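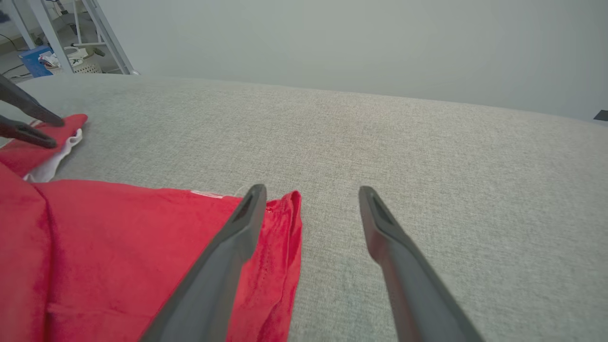
**Figure 2.** Red clothing on a light grey upholstered surface, with a small white label showing near the upper edge of the garment.

### 4.2 The soft seat as a folding place

When we began visiting households in Fleminbridge, we had rather expected to write a good deal about tables, and we did bring home plenty of notes on them. What we hadn't planned for was how fondly people spoke of the sofa. Again and again, clean washing went there first, and a fair share of it was folded there too, often with the radio going and a cup of tea within reach.

Upholstery has its own ways, and they are worth lingering over. A woven cover holds a T-shirt a little, so that a sleeve tends to stay where it has been laid, while a polished tabletop lets it slide. The same grip can be a nuisance when a whole shirt has to be turned over — one participant, Homa Rezaei, told us she always lifts hers by the shoulders and lays it down afresh. Colour matters as well. A bright red cloth on pale grey, as in Figure 2, shows its creases and raised hems very plainly, and a white label gives the eye somewhere to start when finding the neckline or a side seam.

Two of our households kept a firm rule that nothing folded should stay on the seat past supper. Liesl Bühler, who grew up with such a rule, called the sofa "a good helper but a poor cupboard", and we have borrowed her phrase for the coding category described in the next section.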